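Grullier Opens Orders for Multov Hand-Held Gripper Kit

Grullier will begin shipping Multov, a hand-held gripper kit for recording household tasks, in November. Each kit contains two grippers, four spare finger pads and a charging dock.
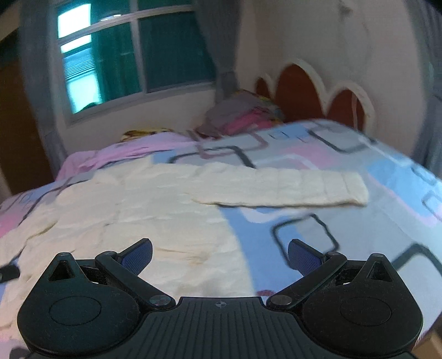 Multov works with Trevor, the company's software for sorting and labeling recordings. During the trial period, users logged 3,217 bedding tasks in private homes.

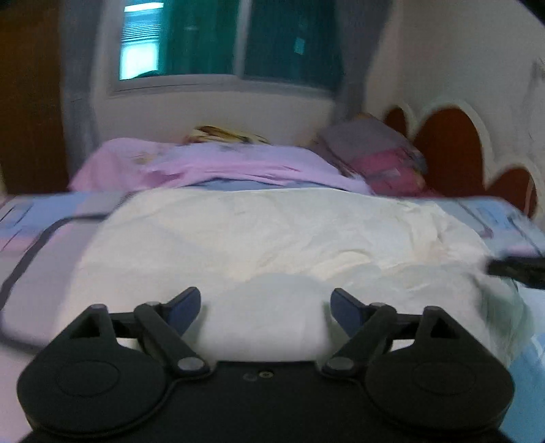
Soft goods remain the main focus of the first release. Bedding changes shape with every touch, and a creased white cover over a patterned sheet gives a robot few fixed edges to learn from. A second task set, Fondness, will cover towels and clothing.

Orders are open on the Grullier website.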